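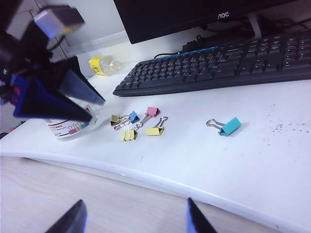 Close up at the desk

Rindiron
A railway adventure for one or two players
From Okonkwo Games, the makers of Prarkstead

Available for Windows and Mac
Coming to Linux in December

You run the last night train out of Rodirport. The line is old, the signals mostly lie, and there's a passenger in the sleeping car whose ticket is dated next year. Get everybody to the coast by morning if you can!

Rindiron is a game about driving, fixing and listening. You start each trip in the cab with a paper timetable and a pot of coffee, and after that it's up to you. Stop at every halt and chat with whoever climbs aboard, or keep the throttle open and try for a clean run. The train is one continuous space, so you can walk from the cab to the mail van without a loading screen (we love doing this in the rain, with the windows rattling and somebody's radio coming through the wall).

If you played Prarkstead, you'll know a few of the songs and at least one of the goats. If you didn't, no problem at all. The story stands by itself and starts years later.

What's in the game

A full line with 14 stations, from the docks at Rodirport up over the moor and down to the sea
123 passengers with their own luggage, moods and reasons for traveling
Two-player co-op, online or on the same couch. One drives, one walks the train, and you can swap at any station
Weather that changes the ride. Snow on the moor section is a real test of your brakes
Photo mode, with the option to hang your prints in the dining car
5 endings, plus a short extra scene if you reach the coast before sunrise

Driving

There are two ways to handle the train. Easy mode gives you a throttle, a brake and a whistle, and that's enough to finish the whole story. Full mode adds the firebox, the water gauge and the sander, and it's a blast once your hands learn the order of things. You can switch between the two in the pause menu whenever the train is stopped.

Gamepads work out of the box. Every key and button can be changed, the whistle too, and you can play the entire game with one hand by turning on Hold Throttle in the controls menu. Text comes in three sizes. Screen shake and lightning flashes each have their own off switch.

Saving

The game saves when you pull out of a station. There's also a bookmark save for when dinner's ready in the middle of the moor. It keeps your exact spot on the line and clears once you load it.

Latest update

Passengers no longer board with the same suitcase twice
The signal lamp at Rodirport East shows green at the right time
Co-op partners can now both sit in the dining car
New hat for the conductor, found somewhere past the viaduct
Fixed a crash when taking a photo inside the long tunnel

System needs

Memory: 8 GB
Free disk space: 6 GB
Graphics: anything that can run Prarkstead will run Rindiron
Online co-op needs an internet connection for both players

The boxed edition

We're making a small run of 200 boxes with a printed timetable, a fold-out map of the line and a cloth conductor's patch. The download code inside works on both Windows and Mac. Boxes ship from our own office, so please allow a little extra time for delivery overseas.

Can my friend play without buying a copy?
On the couch, yes. For online co-op you each need one.

Will my save carry over to the Linux version?
Yes, copy the save folder across and it'll show up in the main menu.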